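4.2 Changes to the work of the linen room

The Ollmont laundry handles flat goods for a group of small hotels and two care homes. Before the trial, sorting and folding of towels was done by hand at a long bench, with staff rotating between the bench and the ironers every two hours. The trial moved the first step of towel handling, separating a single item from the pile and presenting a corner, to a robot arm. Folding, inspection and stacking remained manual. Section 3 gives the control method; the present section is concerned with how the division of labor shifted once the arm was in regular use.

Nineteen employees took part. All had worked at the bench for at least one season, and none had worked beside a robot before. Interviews were held in October by Kristóf Kocsis, who also kept the shift notes. Each employee was interviewed once, away from the bench, and could decline any question. Quotations were translated by the first author and checked by the speaker.

The first change reported was a change of pace. At the manual bench a worker sets the rhythm by how quickly the next towel is pulled free. With the arm in place, that rhythm comes from the machine, and it is uneven. A towel lying flat at the top of the pile is presented quickly. One that is twisted under its neighbors may need several attempts, during which the worker waits. Staff described the waits as more tiring than continuous work, although the total number of items handled per shift was lower. One employee said that she "could never decide whether to sit down." The planning software, Gernulen, records such waits as idle time, and supervisors at first read them as a fault of the worker. After the second week the category was renamed and removed from individual reports.

The second change concerned who is responsible for the towel. Under the manual procedure, the person who picks up an item also feels it, and damp, worn or torn towels are set aside before folding. The arm has no equivalent check. It grips a hem or a corner and carries it to the handover point whatever the condition of the cloth (Figure 4). Inspection therefore moved to the folding step, where the worker already has both hands occupied. Several employees solved this by running a thumb along the hem while taking the towel from the jaws, a practice that was not in the written procedure. It was added to the procedure later, at their request.
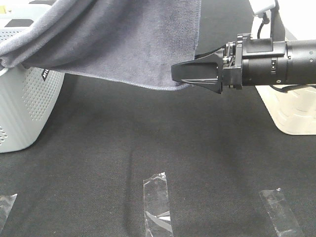
Figure 4. A dark gray towel held at the hem by the gripper, with a perforated laundry basket at left.

Third, a new kind of task appeared. The Suvier controller stops when a grasp is judged to have failed three times in a row, and it must then be cleared by a person. Over the study period 210 stops were logged. In most cases the remedy was to shake out the top item and restart, which takes little skill, but the stop had to be noticed first. The alert tone could not be heard over the ironers. Workers nearest the arm came to act as informal attendants, and this duty did not appear in the rotation plan or in the pay grade. Bozsik, the site operator, has since listed it as a separate station with its own relief schedule.

Opinions on physical strain were divided. Reaching into deep baskets was the movement most often named as painful before the trial, and employees with earlier shoulder complaints were the most favorable to the arm. Those without such complaints tended to mention the loss of variety. We did not measure posture or load and can draw no conclusion on injury risk from these statements. Staffing at the bench was held constant by agreement throughout the study, so the interviews do not show how the same employees would judge the arm if positions were withdrawn.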